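Otix publishes good practice guide for grippers that handle cloth

CHÁVEZ, July – Otix today released its good practice guide for robots which handle towels, cloths and other soft goods. The guide has 38 pages and is free for all members. It was prepared together with Prako and Ameck, and 17 companies sent written comments to the draft.

Existing rules speak mostly about rigid parts. Soft material folds over the fingers and can hide the contact point, so the guide asks that both fingertip pads are inspected at the start of each shift – and again after every change of material.

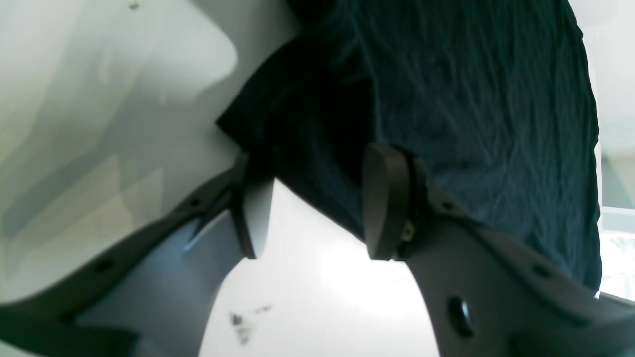
Otix Press Office

The guide also sets a common form for recording grip force, pad wear and dropped pieces. Users should keep these records for one year. Work surfaces must be checked for debris before a new batch is started, and any loose screw on the gripper must be reported before the robot is used again.

Members can send questions to the Otix office in Chávez until the end of September. A first revision is planned for next spring.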